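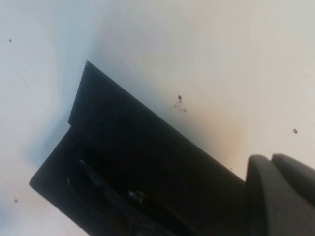

Figure 4. Black angular object on a flat white surface.

3.2 Grip strength and weekly training

We used records from 2,126 adults who joined the Trillside walking and strength program. Of these, 356 also took part in the Killau home sessions, which added two short bouts of wall push-ups and step-ups per week. Grip strength was tested at the start and again in January with the same hand tool and the same seated position. We left out 105 people who missed the second test.

Members of the home group trained on more days than the others, but the gain in grip strength was similar in both groups. Age at entry explained more of the spread than the number of sessions did. Results did not change when we dropped people who reported wrist or elbow pain. Leg strength is treated in Section 3.3.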